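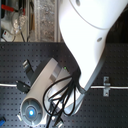

The arm at Havov got its own parking space before I did. It didn't drive, but the crate it came in sat there until December, and by then people had gotten used to walking around it.

Last updated: 2018-11-14

My job for six years had been routing cable on the test boards for Govwood. Now my job was watching the arm route cable, and filling in a form about it. The form had a box marked "Operator comfort." I asked whose.
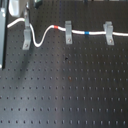
Management called the new arrangement a partnership. I got a chair out of it, and a mug that said MOGES, after the software. I also got opinions. When I ran a line, I ran it straight, clamp to clamp, like a person with a mortgage. The new way had a big droopy loop after the first clamp, and I was told the loop was "within tolerance." My loops had never been within tolerance. I'd had a meeting about one.

"Does it bother you?" asked the woman from upstairs.

"The loop?"

"The change."

I said I'd have to check the form.

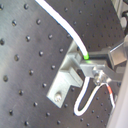

2 min read

By spring I had started saying good night to it. It never answered, which put it level with the night shift. Then they offered me a course at Cokatby, five days, on how to teach the arm what I knew. I went. The lunch was good. On the last day they asked what I'd been doing with my hands all those years, and I sat there and moved them in the air for almost an hour while a young man typed.

He wrote down 900 words. I thought there'd be more.

Comments

cablemonkey: I have that mug.

tess_in_receiving: "Like a person with a mortgage" is going on my locker.

old_bench_hand: Needs more about the lunch.

Recent stories

The Vending Machine Gets a Raise
Badge Photo
Minutes of the Meeting About the Loop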